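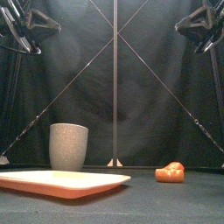 Budgeting for a two-armed tabletop workcell

Budgeting for a two-armed tabletop workcell is the process by which a laboratory, school or small firm estimates the cost of a pair of robot arms and then, over the following months, learns the cost of everything else. The term covers purchase, installation, spare parts, consumables and the objects the robot is expected to handle. It usually leaves out staff time, a tradition shared with kitchen remodeling.

Cost structure

Budgets are commonly divided into capital items and small items. Capital items are the arms, grippers, cameras and computers. They get quotes, signatures and a line of their own. Small items are brackets, cable, turnbuckles, table covering, backdrop cloth and play food, and they arrive on somebody's personal card.

The planning guide issued by Ulex, a reseller of benchtop equipment, recommends a reserve of $4,000 per cell for small items. Buyers tend to regard this figure as padding until the first invoice for cable.

Surroundings

A plain fabric backdrop and a dark, matte table covering are among the cheapest parts of a cell and among the last to be ordered. Both cut down on visual clutter and glare, which cameras handle less gracefully than people do. Rods and tensioned cables may be added for support — these should be priced with their feet and fittings, as a cable attached to nothing is simply a cable.

Objects for handling are bought in mixed sets. A cup, a shallow tray and a few pieces of toy food will cover a good deal of early pick-and-place work. Toy food is popular with planners because it comes in awkward shapes, never spoils and can be replaced for less than the cost of filing the request.
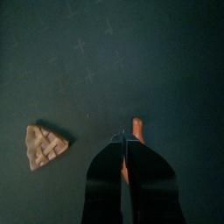

Should spare gripper fingers be part of the first order?
They should. Fingers wear and chip sooner than the arms do, and a set bought with the original order avoids a second shipping charge and an idle cell.

Spare parts and service

The Truvix parts schedule, used by several small buyers as a template, lists a finger set at $215 and suggests keeping 2 sets per arm on the shelf. It also calls for an inspection every 1,000 hours of operation, a rule that assumes someone is writing down the hours.

Service contracts vary. The Rashti plan covers parts but no travel, while Clovley covers travel but no parts. Buyers who have compared the two often end up learning to use a hex key.

Planning order

Most guides advise choosing the task first, then the objects, then the grippers and finally the arms. Purchases are generally made in the reverse order, often in November, when unspent money is about to expire. Table size is settled afterward by measuring whatever space is left between the door and the filing cabinet.

See also: Depreciation; Procurement; Extension cord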